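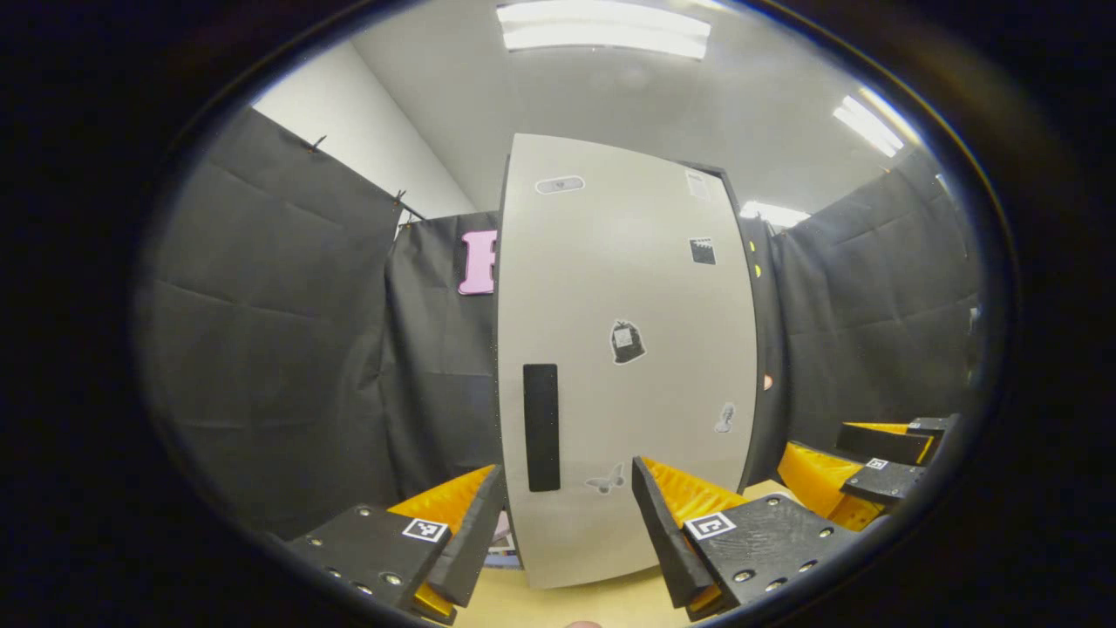
*Stickers on a light gray panel, including the little butterfly near the bottom.*

## Plenevis Sticker Sheets (sheet of 6, matte vinyl)

Okay, I've been making these for a while now and they're still my favorite thing in the shop! Each sheet has six die-cut stickers in blacks and soft grays, printed in small runs by Hirvonen, a two-person print place a short drive from me. I draw everything in pencil first (badly), then ink it, then fuss over the outlines until I'm sick of looking at them.

They're matte, so no glare, and they peel off in one piece if you go slowly. Painted doors, lockers, laptops, water bottles, fridge fronts, all fine. I wouldn't put them on wallpaper or fresh paint. Give new paint a month at least, I learned that on my own closet.

**What you get**

- One sheet, six stickers, mixed sizes
- A spare strip of backing paper, handy if you want to move one later
- Free shipping on orders over $50

**Putting them on**

Wipe the spot with a damp cloth, let it dry, and press from the middle out. A bubble near the edge usually goes flat overnight. If it doesn't, a hair dryer on low and your thumb will do it.

The new Clesulow set comes out in January and will be sold on its own, so please don't ask me to swap one in (I get a lot of emails about this!). The older Onau set is down to the last 506 sheets and I'm not reprinting it, the plates are gone.

Orders go out every Sunday evening. For wholesale, write to Onni Salminen through the contact form and say how many sheets you're after. We can do up to 2,000 at a time.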